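# How Does a Fish Find Its Way Home?

A guide for young anglers and their families, from the Florkodano River Education Program
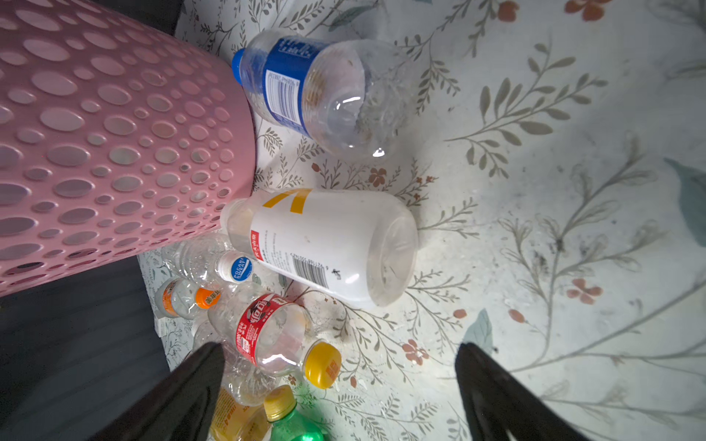 Wai-kit Su asked whether a salmon ever gets lost on the way, and whether it would matter if it did. Both questions are answered in the section on strays.

## Two kinds of water

Most fish spend their whole lives in one kind of water. A bluegill lives in fresh water, such as a pond. A tuna lives in the salt water of the ocean. Salmon are different. They hatch in fresh water, travel to the ocean to grow, and come back to fresh water to lay their eggs. Scientists call fish that do this **anadromous** (say "uh-NAD-ruh-mus").

Some salmon travel more than 1,000 miles between the ocean and the stream where they hatched.

## Starting small

A female salmon uses her tail to dig a nest in the gravel. The nest is called a **redd**. She lays her eggs there, the male fertilizes them, and she covers them with more gravel. Cold, clean water runs between the stones and brings oxygen to the eggs.

When the young fish hatch, each one still carries a yolk sac under its belly. At this age it is called an **alevin**. It stays down in the gravel and lives on the yolk. Once the yolk is used up, the fish swims out to look for food, and it is then called a **fry**.

Some kinds of salmon leave for the ocean soon after this. Others remain in the river for a year or longer. Before it goes to sea, a young salmon changes. Its sides turn silver, and its body gets ready to live in salt water. It is now a **smolt**.

## Remembering a smell

Every stream has its own smell. The rocks, the soil, and the plants along the bank all add something to the water. A person standing on the bank would probably not notice, but a salmon has a very strong sense of smell.

A young salmon learns the smell of its home stream before it leaves. This kind of learning is called **imprinting**. Years later, when the adult fish swims up the river and comes to a place where two streams meet, it can use that smell to choose between them.

## Finding the coast

Smell works well in a river. It does not explain how a salmon far out in the ocean knows which way to swim. Many scientists think that salmon can sense the Earth's magnetic field, the same force that moves the needle of a compass. Research on this is still going on.

## What about strays?

Some salmon do swim up the wrong stream. They are called **strays**. Straying can be useful. If a landslide blocks a stream, fish that go somewhere else can still lay their eggs. Strays can also bring salmon back to streams where there have been none for a long time.

## How young anglers can help

- Stay out of shallow gravel in spawning season. There may be eggs under your boots.
- Read the rules for your river with an adult before you fish. Some parts of a river may be closed.
- Wet your hands before you touch a fish you plan to release, and keep the fish in the water as much as possible.
- Take home all used line and all trash.

## Try this at home

Ask an adult to put a little vanilla, lemon juice, and vinegar into three separate cups. Close your eyes and have the adult move the cups around. Can you find the vanilla by smell alone? Now add 10 spoonfuls of water to each cup and try again.

The Tang Creek nature walk for ages 9 and up takes place in October. Groups are limited to 18 children. Families may register with Yi-chun Hsueh at the program office.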